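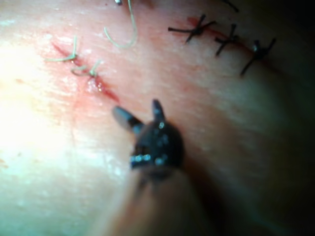
Rothe, 31 de octubre de 2022

Módulo 5. Sutura asistida por robot: normas de práctica

5.1 Antes de acercar un instrumento al tejido se comprueba la escala de movimiento. Las mandíbulas no se cierran sobre el borde de la herida.

5.2 La aguja curva se toma con el portaagujas y se conduce siguiendo su arco. Queda prohibido corregir la trayectoria por palanca.

5.3 Con 2 instrumentos en el campo, solo uno se desplaza mientras el otro espera abierto y a la vista.

5.4 Los puntos son interrumpidos. El hilo se corta dejando cabos visibles. 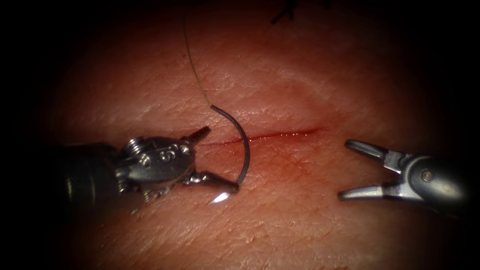
Warrick Fairweather objeta que la norma 5.3 es demasiado estricta para el paso de la aguja de un instrumento a otro, y propone admitir el movimiento simultáneo a velocidad reducida. La redacción se mantiene hasta la revisión de abril.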